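I've been covering tables with paper for years now. Kids' birthdays, craft nights, the odd supper where I couldn't face ironing a cloth. Somewhere along the way I picked up enough little tricks that friends started texting me about it, so I'm writing it all down in one spot and I can just send the link.

## What to buy

Plain brown kraft paper on a roll. Packing paper from the moving aisle works in a pinch, but it comes in folded sheets and the creases never really go away. Get the roll!

The one I use is from Gukis, and I like it because the paper is a bit heavier than the stuff at the dollar store. The thin kind rips the second somebody leans on it with an elbow. If you can, pinch a corner in the store. It should feel closer to a grocery bag than to gift wrap.

Width matters more than length. Measure across your table and add a few inches on each side for the fold. My dining table is wider than most rolls, so I end up joining two strips, and I'll get to that.

You'll also want:

- painter's tape (blue or green, whatever's in the drawer)
- long scissors
- a damp rag and a dry one
- a ruler or a yardstick, or any straight piece of wood

## Clean first, and really dry it

Wipe the table down, then go over it again with the dry rag. I skipped the drying once before my niece's party, and the paper puckered up in little waves that stayed all afternoon. Crumbs are just as bad. One toast crumb under there and everybody's pen goes straight through.

## Rolling it out

Start at a short end. Let the paper hang over by a hand's width, tape it to the underside of the table in the middle, and then walk the roll down to the other end. Walk slowly. If you yank it, it drifts sideways and you won't notice until you're at the far end with a big wedge of bare table on one side (ask me how I know).

The paper wants to curl back up, so put the curl facing down. The ends will hug the table instead of lifting. If it's really stubborn, roll it backwards around the cardboard tube for a minute or so before you lay it down.

Once it's straight, cut it with the same overhang as the first end. Then tape the middle of that end underneath, and do the corners last. Pull each corner gently away from the center while you tape. Gently! Kraft paper has no stretch in it at all.
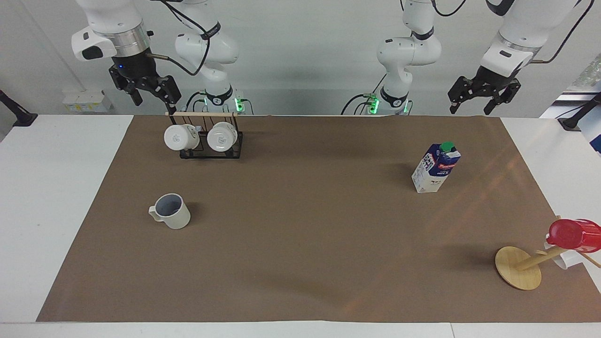
**Can I put hot mugs straight on the paper?**

Warm ones are fine, but give anything fresh off the stove or out of the microwave a trivet or a folded towel. The paper is thin and won't protect the finish underneath, so a hot mug can leave the same white ring it would leave on bare wood.

## Joining two strips

For a wide table, lay the first strip along the side farthest from you, then lay the second one on top so it overlaps by 3 inches. The seam ends up facing you, where you can see what you're doing. I used to tape over the seam, and it looked like a parcel. These days I fold the top edge under itself, crease it with the yardstick, and run double-sided tape along the inside of the fold. Much nicer, and it takes maybe two extra minutes.

My friend Ainhoa Prieto does hers with a glue stick. It holds beautifully, but she has to throw the whole thing out in one huge piece, and I like being able to peel mine apart and save the clean half.

## Corners

You've got two choices. The quick one is to fold the overhang like the end of a present and tape it under. The other is to snip a slit up to the corner, tuck one flap behind the other, and tape from behind. I do the quick one for kids and the snipped one for grown-ups - no reason except that the grown-ups sit still long enough to look at it.

If your table has rounded corners, don't fight them. Cut the paper a little long, make 4 small pleats at each corner, and tape them flat underneath.

## Keeping it decent through the meal

Spills soak in fast, so blot right away and don't rub. Rubbing turns the top layer to fuzz. For a bad spot I cut a square off the roll, tuck tape loops under it and slap it on as a patch. Nobody has ever complained about a patch.

Crayons are great on it, and so are washable markers. Regular permanent markers will bleed through to your table, and I hide ours before company comes.

## Taking it off

Clear everything, peel the tape from the ends first, and roll from one short side so the crumbs get caught in the middle. Clean paper goes back in the closet for wrapping presents. If it's got butter on it, our recycling won't take it, so I tear it up for the compost with the tape picked off.

And wipe the underside of the table every now and then. I left tape on mine from August until the holidays, and it took me a whole Monday evening with cooking oil and an old rag to get the gunk off.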